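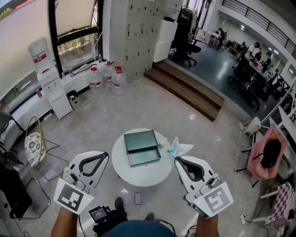

Delow asked whether the Partanen hand-held gripper pair has to be recalibrated after every finger change. It does not. Recalibration is needed only when the marker tag or its mount has been disturbed.

## Uvow service kit for Partanen hand-held grippers

Part no. 622. Covers one pair, left and right. White housings with a square black-and-white tag on each are supported; earlier housings take the Drokamlow kit.

**Finger replacement**

1. Power down and disconnect the cables.
2. Remove the finger screws. Leave the tag mount alone.
3. Fit the new fingers and tighten evenly.
4. Open and close the gripper 11 times by hand. Travel should be smooth over the full stroke.

**Tag care**

- Wipe with a dry cloth. Solvent lifts the print.
- Replace any tag with a scratched border or a raised corner, then run the calibration routine.

**Service interval:** 90 hours of use
**Spare finger sets in kit:** 8

Kits shipped before October have the older screws, which also fit.

Page revised January 26, 2020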